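Hescombe Handling Notes, version 2

Hescombe is a table of written road-test remarks on small cars and vans, with a score for each remark. It holds 376 records drawn from drives on the Hescombe loop, a mix of town streets, B-roads and one short stretch of dual carriageway. The work was done by Oona Kokkonen and Sepehr Babaei.

Contents

remarks.csv has one row per remark. Columns are car_id, driver, section, topic, text and score. Topic takes one of these values: steering, ride, braking, body_roll, noise. Score runs from 1 (poor) to 5 (good). Blank scores mean the driver left the box empty and should not be read as zero.

cars.csv gives kerb weight, tyre size and gearbox type for each car_id. Tyre pressures were set cold to the door plate figure before each drive.
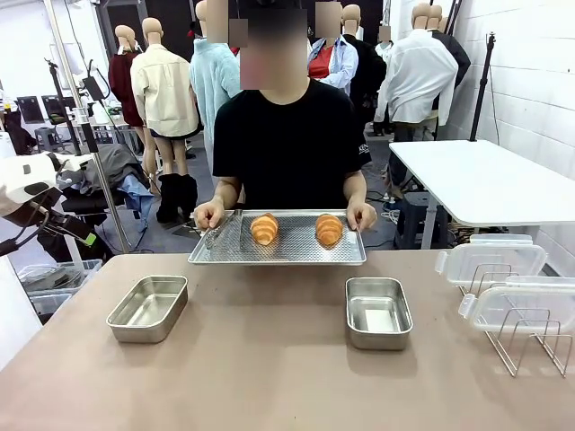 Two croissants and a pair of tongs on a perforated tray.

Scoring

Both drivers scored every car separately and did not see each other's sheets until July. Where scores differ by more than one point, both rows are kept. No average is supplied. Scores for noise were taken on the dual carriageway only.

Known problems

Remarks on automatic gearboxes are few. Cars fitted with Zestex winter tyres are marked W in the tyre column and score lower for steering; filter them out before comparing models. Text longer than 400 characters was cut at the last full stop. Spelling has been left as written.

Changes since version 1

Duplicate rows removed. Column "feel" renamed "steering" and moved under topic. Section names now match the route sheet.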